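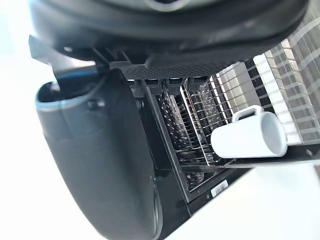 Writing pace notes for a first stage rally

Level: beginner crews
Last updated Dec 20, 2024

Most regional events allow two passes over each stage during recce. This guide covers how to use those two passes to write a set of notes you can read at speed. It assumes a numbered system, one to six, where one is the tightest corner and six is nearly flat.

What you need

A hardback notebook, spiral bound at the top
Soft pencils and an eraser
A calibrated trip meter
The road book and the latest bulletins

Step 1. Calibrate the trip meter

Drive the measured distance given in the road book and set the correction factor on the tires you will use for recce. If you change wheel size later, calibrate again. An error of 2 percent is enough to put a junction in the wrong place on a long stage.

Step 2. Agree on the corner scale

Before recce, drive a few known corners and call them out loud. The driver grades the corner and the co-driver writes it down. Grade by the shape of the road only. Speed changes with grip, and a note based on speed will be wrong when it rains.

Step 3. First pass

Keep to the recce speed limit. Write one instruction per corner in this order: direction, grade, length, then any change.

L4 long tightens 3
R5 over crest 60
L2 don't cut

The number at the end of a line is the distance in meters to the next instruction. Leave it out where one corner runs straight into the next and write "into". Use no more than six or seven lines per page, and never split a linked pair of corners across a page turn.

Step 4. Second pass

The co-driver reads the notes back at the pace expected on the stage, and the driver corrects them. Stop only where the organizers permit it. Mark late calls with an arrow in the margin – these are the lines to read one corner earlier.

Step 5. Check against video

If cameras are allowed, review the footage the same evening. On the Lindbridge stage in June, our first draft had a crest 42 meters too early, and it was only found on playback. Rewrite any page with more than three corrections.

Common faults

Too many words. "Caution" should mark a real hazard. On the Cultach stage, which has 26 junctions, we used it four times.

Mixed distances. Write all of them in meters, including the short ones.

Missing start line. Note the distance from the start board to the first corner, then read it during the countdown.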